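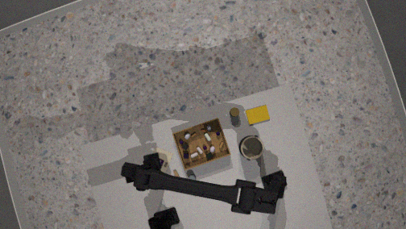
What does the Ostura subscription pay for?
Access to a simulated workcell with two arms, a set of ready-made tabletop tasks, and a score sheet at the end of each batch. Hardware is extra, and so is help setting it up.

Tshepo Visser spent 10 weeks with the service on behalf of Flernatwood, a small packing firm that wanted to know whether sorting mixed small goods could be handed to a machine. He came away unconvinced. "The sales page says you can test before you buy," he says. "Fine. But what are you testing? Their arm, on their table, with their objects."

Visser ran 734 trials, most of them picks from a shallow wooden box. The score sheet gave him a pass rate and very little else. "I asked what counted as a pass. It took four emails to find out that lifting the thing was enough. You could drop it a second later and still get your point."

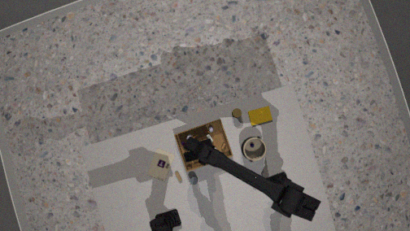

He is kinder about the shadows and the cluttered layouts, which he thinks are better than what Entili offers at a similar price. "It looks good, I'll give them that – but I don't ship looks. I ship small parts that roll and stick to each other, and I couldn't get a straight answer on how the software handles friction."

Did he try the two-arm tasks? Only a couple, he says, and he wouldn't pay for them again. "I kept asking myself what the second arm was for. Maybe a bigger outfit has a use for it."

Flernatwood's trial ends in November. Visser has asked for the raw logs before then, and for one week with a real arm on the packing floor. Ostura has offered him a discount.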